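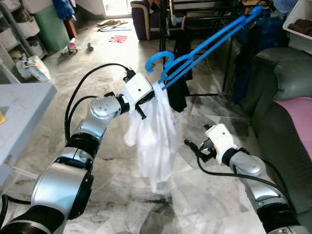 Figure 2. White garment and blue plastic hanger, with the drying rack behind.

Section 4: Hanging Clothes on the Rack

Use this section for shirts, blouses and other light garments that will dry on a hanger. Socks, towels and heavy knits are covered in Section 5. The rack must be fully open and both leg locks pushed down before you hang anything on it. If you have not done this yet, go back to Section 2.

Before you start

Choose a place with a hard, level floor. Keep the rack at least 20 inches from sofas, armchairs and curtains so that damp sleeves do not rest on the fabric. A spot near an open door or window is best. Leave a clear path to the doorway.

Plastic hangers are recommended. Bare wire hangers can leave rust marks on light cloth and will scratch the coating on the bars.

Putting a garment on a hanger

1. Take one garment from the basket and shake it out twice, holding it by the shoulders.

2. Undo the top two buttons, if there are any. For pullover styles, feed the hanger in from the bottom hem so the neck does not stretch.

3. Slide one end of the hanger into the first shoulder, then the other. The shoulder seams should sit at the ends of the hanger.

4. Fasten the top button again and pull the collar flat.

5. Smooth the front and back downward with your hand. Thin cloth creases easily – spend a little more time on it now and you may be able to skip the iron.

Note: If the hanger is wider than the shoulders, use a smaller one. A hanger that is too wide leaves points in the sleeves.

Loading the rack

6. Hook the first hanger over a top bar, close to the middle of the rack.

7. Add the next garment on the opposite side. Keep working outward from the middle, one side and then the other.

8. Leave 2 inches between garments. Long items go toward the ends, where they will not touch the lower bars.

9. Hang dark garments apart from white ones for the first few washes. Dye can transfer where damp fabrics touch.

CAUTION: Do not load more than 25 pounds in total. Wet clothing is much heavier than dry clothing. An overloaded rack can tip over or bend at the center joint.

CAUTION: Do not move the rack while it is loaded. Take the clothes off first, including anything on the lower bars.

CAUTION: Keep children and pets away from the rack while clothes are drying.

Taking clothes down

10. Check the collar, cuffs and side seams. These dry last. If any of them feel cool or damp, leave the garment up.

11. Remove clothes from the ends first and work toward the middle.

12. Fold each piece as you take it down and place it in a clean basket. Items that stay on hangers can go straight to the closet.

13. Wipe the bars with a dry cloth before you fold the rack.

Note: Replacement bar caps for the Miltside rack are sold in bags of 20. Order part 41 from the Shboul parts list at the back of this manual.

For folding and storage, go to Section 6.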